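Dultgate sets budget for bench automation

November 2022

Dultgate has approved the purchase of two arm workstations for its textile handling line, with delivery planned for June. The order covers the arms, mounts, benches and 18 months of service. Software licences will be paid for separately, out of the running costs budget.

Bianca Rusu, who manages equipment planning at the company, said the bids were compared on total cost over 60 months. Nileck offered the lower purchase price. Costache was chosen on the strength of its spare parts terms, which commit the supplier to replacing a failed joint within 11 working days.

The first station will be given cloth folding and stacking. Soft goods remain hard to automate: a towel changes shape each time it is lifted, and a grip that holds one fold may miss the next. Trials use one folded cloth at a time on a plain white bench, and stacked cloths will be added once the single-item work meets the agreed pass rate.

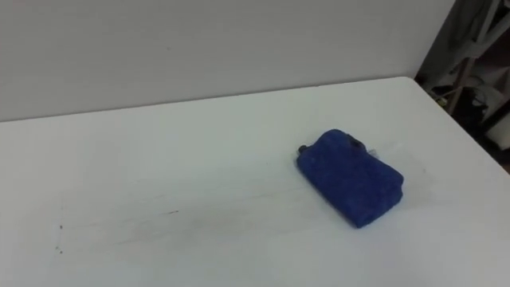 Bench surfaces were costed as a consumable. White tops show marks quickly, and scuffs and stains can upset the vision software, so the plan allows for a new top on each station every year. Cable guides and a spare set of mounts are also included.

A reserve of 20 per cent has been kept for changes to the grippers. Sebastian Dobre, the line engineer, has asked for part of it to be released early so that a softer fingertip from Drollex can be tested before the stations arrive. The request will be considered with the next quarterly figures.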